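About Trellell

Most language schools will tell you that you can be fluent in a few months. We have been teaching adults for 17 years and we have yet to meet the person this happened to. Trellell offers evening classes in Spanish, Romanian and Irish, and we would like you to know what you are paying for before you sign up.

The school was started by Dorin Iordache and Caoimhe Foley, who met while working for a much larger outfit with a very good slogan. Dorin had been told to stop correcting students because it hurt the renewal numbers. Caoimhe had been handed a placement test that put nearly everyone in the same level. They rented two rooms on Mulcahy Street and wrote their own.
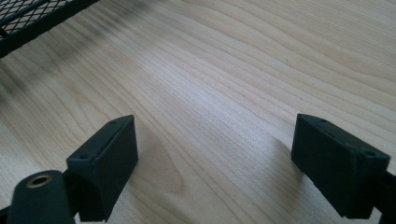
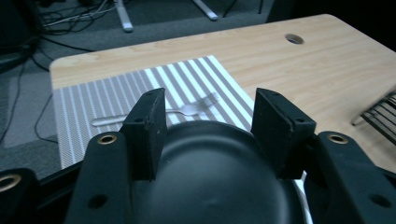
We are often asked which method we use. We have read the books, and we doubt there is one that works for everybody. Our teachers explain grammar when it needs explaining, and they make you talk a lot, including on nights when you would prefer to listen. There is homework. If you skip it, you will move slowly, and we will say so.

We don't sell an app. Students bring in all kinds of them, and some are fine for learning words on the bus - but a long streak on your phone tells us very little about whether you can order lunch or argue with a landlord.

Last year 343 people took a class with us. Not all of them finished. Some got busy, some found the pace wrong, and a few didn't like us much. We mention this because other schools print only the happy letters, and we have always wondered about the rest of the mail.

Classes run from September through June and begin at 6:30 in the evening. You can sit in on 2 sessions free of charge before you decide. Please don't decide on the first night. Ask the students at the break what they think of the place, and ask when we are out of the room.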